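Rename tokens and the Flotemitz name filter

I have run the account side of a small game server for eight years, and most of the support mail is about names. The game is Flotemitz, a trading and sailing sim, and the server is called Magalhães. Last month we changed how display names are checked, and I want to write down what changed while I still remember it.

The old filter was a flat text file with 300 entries. A name was lowercased, stripped of digits and compared against each entry as a substring. This is the simplest thing that can work, and it has the usual fault: a short entry matches inside longer, harmless words. Place names and surnames were hit the most. Players with accented letters had a second problem. The filter dropped any character outside plain ASCII before comparing, so two letters that were never next to each other in the real name could end up side by side and produce a match.

Mafalda Leitão reported this in May. Her ship name was refused three times, each time with the same message, "Name not allowed," and no reason code. She sent me the three strings and the times. The log showed that all three had failed on the same four-letter entry, after the ã had been removed.

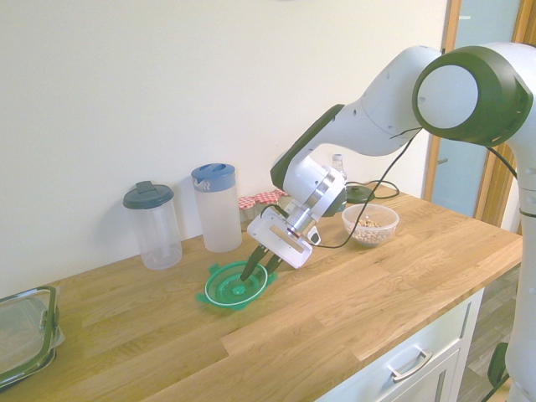 Page last changed: Jun 1, 2025

The new check runs in two passes. The first pass normalizes the name to a composed Unicode form and splits it into words at spaces, hyphens and case changes. Each word is compared whole. The second pass is the old substring search, but it only uses 17 entries, the ones long enough that a chance match is unlikely. A name that fails the first pass is refused. A name that fails only the second is accepted and put in a queue for a person to read.

I ran both versions against a dump of about 2000 existing names. The old filter flagged far too many, and most of them were fine. The new one flagged a short list that I could read over one cup of coffee. Two names on it had to go, and both owners picked new ones without complaint.

Refusals now carry a code. N1 is length, N2 is a character we can't draw in the game font, N3 is a word match, N4 is already taken. The Brirkero launcher shows the code but not the text that goes with it, so for now you have to look it up on this page.

Anyone whose name was refused under the old rules has a free rename token in the account panel. It does not expire. If you rename, your old name is held for eight weeks before another player can take it. Guild tags still go through the old filter. They are stored in a different table, and the Gevdale tool that writes to it has not been updated yet.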